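Dastano Visitor Welcome Kiosk

Product overview

The Dastano is a freestanding information kiosk for tourist boards, festival organisers and town centre partnerships. It gives visitors maps, event listings and travel advice in the language of their choice, and allows the host organisation to present its own campaign material between enquiries. The unit is supplied ready for indoor use and may be hired by the month or purchased outright.

Content and languages

Each kiosk is delivered with menus in 19 languages. Host organisations provide their own text and films, which our content office prepares for display. Material may be changed at any time through the online account – no visit from an engineer is needed. Separate programmes can be set for morning and evening, so that a cultural festival may show its stage timetable by day and restaurant listings after 18:00.

The Mondthorpe tourism office used three kiosks during its June season of music and food from overseas. Danai Triantafyllou, who managed the programme, reports that visitors made particular use of the walking routes.

Specification

Screen: 82 cm, touch operated
Languages supplied: 19
Weight: 33 kg, excluding base
Power: standard mains supply
Colours: slate, white, or to the client's own scheme

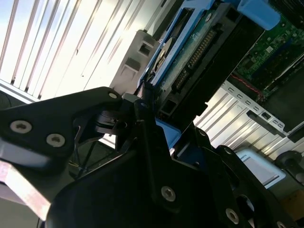 Silver hex-socket screws on a black plate.

Hire and purchase

Hire charges include delivery, installation and collection. Clients purchasing a kiosk receive a warranty of 3 years, covering parts and labour. The heavier Salinas base is available as an extra and is recommended for stations and ferry terminals.

Demonstrations are held at our Prulletwood showroom by appointment. Enquiries should be addressed to Calum Tennant, Client Services, stating the proposed location, the number of kiosks required and the length of hire.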